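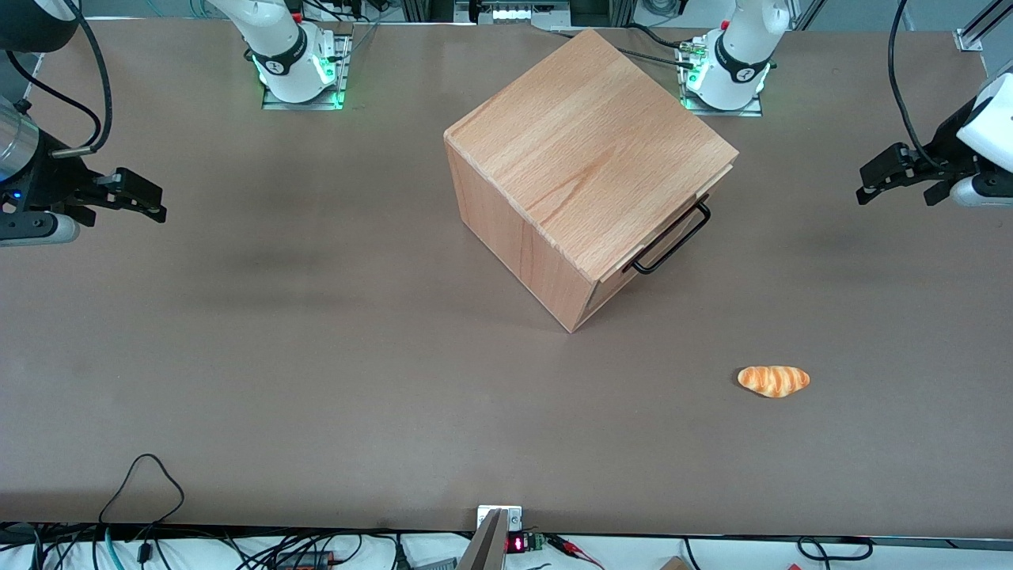

Kalniņš Lidded Cube Box, Large

We have been selling the Kalniņš cube for a good few years now, and it is still the box we find ourselves recommending when someone writes in and says they just want something nice to put things in. It's a plain, generous cube in light, honey-colored wood with a straight grain, and it has a lid that comes out a little past the sides all the way around, so your fingers find it easily even when you're reaching for it half asleep. We like it best turned at an angle on a big table, where two sides show at once, but it is perfectly happy pushed into a corner too.

Each side measures 11 inches on the outside, and the price is $78, lid included, of course! Inside there are no dividers and no lining. We tried a felt lining one September and so many of you wrote to ask for the plain wood back that we gave up on the idea. People tell us they keep yarn in it, or recipe cards, or the letters they can't bring themselves to throw out. Neusa Bastos, who answers most of our mail, has hers full of flower seeds and won't let anyone else sort them.

The lid lifts straight off and isn't hinged. If you'd like a hinge, the Endness chest is probably the one you want, and it comes in the same wood.

Looking after it

Dust it with a dry cloth and that's really all it asks for. For a sticky spot, use a barely damp cloth and dry it right away. A little Flidell wax once a year brings the color up beautifully (the $39 gift set has a tin of it, along with two cloths), but please go easy, because too much wax under the rim will make the lid stick. The wood will darken some over time, and faster in a sunny room, so give the box a turn now and then if you want it to stay even.

Ordering

Boxes ship from our Buvano workroom, usually within a week. We had over 300 orders last winter and got a bit behind, so if it's for a present, do send your order in early. Engraving on the lid is done by Kaja Baranauskienė and adds a few days. Write the words exactly as you want them, capitals and all, in the notes at checkout.

Prices good through December 2010.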